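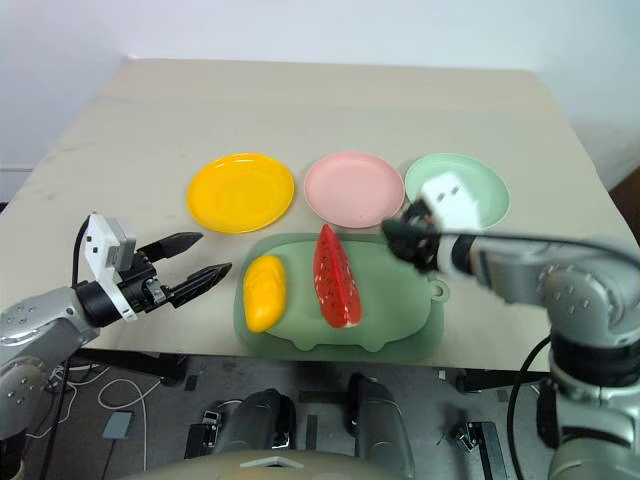 Reading Together at Gutura House: Project Report

Our group wanted to know if students read more when they have people to talk to afterward. Laimutė Lepik and I started a small book club in October, with 30 classmates kind enough to sign up, and we asked each of them to keep a reading diary – pages, moods, complaints and all.

The diaries came to 191 entries, and I loved going through every one! Most people read more in the days just before a meeting, as we had guessed, but the quieter members wrote the longest entries, which we hadn't expected. Magnus Strachan is still typing up the last few.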